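Bench notebook, Graltstead workshop
November, started 9.40 am

Bag packing again, two arms on the white table. The question from upstairs is still whether a machine can do the small jobs a person does without looking, and whether we should say so in the Prumeneo write-up. My answer last month was no. I am willing to be moved, but it will take more than a tidy clip with music on it.

Left arm to hold, right arm to load. Teal fabric throughout.

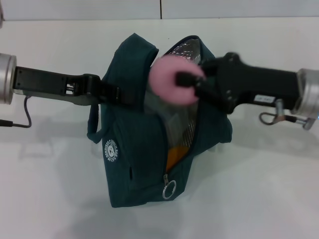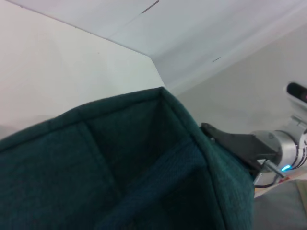 1. Holding

A person opens a soft bag with two fingers and forgets they are doing it. For the arms it is a job in itself. Pinch too near the corner and the opening folds in on itself. Pinch too far down and you get a fistful of padding and a mouth that stays half shut. The Caleck notes treat the bag as a box with a hole in the top, and I think this is the root of most of our trouble. Cloth moves when you touch it. A plan made before the touch is out of date after it.

I would like the next version to look again once the grip has closed. It costs a second or two. We are slow already, so who cares.

2. Loading

The pink ring is the easy one and I want that written down somewhere. It is soft, it has a hole in the middle, and it forgives a bad grip. If you let go of it a bit high it will probably still go in. Try the same with a yoghurt pot with a loose lid, or a banana you would like to eat later. I have asked for both to be added to the list and been told they are "out of scope for this phase". So is lunch, apparently.

3. Counting

The target on the wall says 90 out of 100. I have no quarrel with the number, only with what gets counted. At present a run is a pass if the item ends up inside the bag. It says nothing about the bag being upright at the end, or the item being the right way up, or whether somebody had to straighten things between runs. A resident at Campos with stiff hands wants the bag packed, closed and on the hook by the door. We don't attempt the closing at all. Zips are a whole other notebook.

Proposed rule, for colleagues to argue with: hands off the table from start to finish, and any touch by a human is a fail. I tried scoring the old log this way and gave up after 38 runs, as the notes don't say who touched what. Please write it down from now on, even when it was only a nudge.

4. Is it a chore yet

No. It is a piece of a chore. Credit where due – two arms sharing one soft object was beyond us in the spring, and the holding side has come on more than I expected. But the pitch says "household ready" and I won't put my initials next to that. A household has a cluttered worktop, bad light and a different bag every time. We have a clear white table and one we know by heart.

The claim about 1000 packed bags should also come out of the draft, unless someone can show me where they are logged.

To do
– swap in a stiffer bag and a floppier one, same settings, no tuning
– move the lamp and leave it moved
– ask Caleck for the grip force figures again (third time)
– time a person doing it with one hand, for a fair comparison
– look at the left gripper pads for wear

11.15 am. Stopping for tea. Settings saved under the usual name, don't overwrite them.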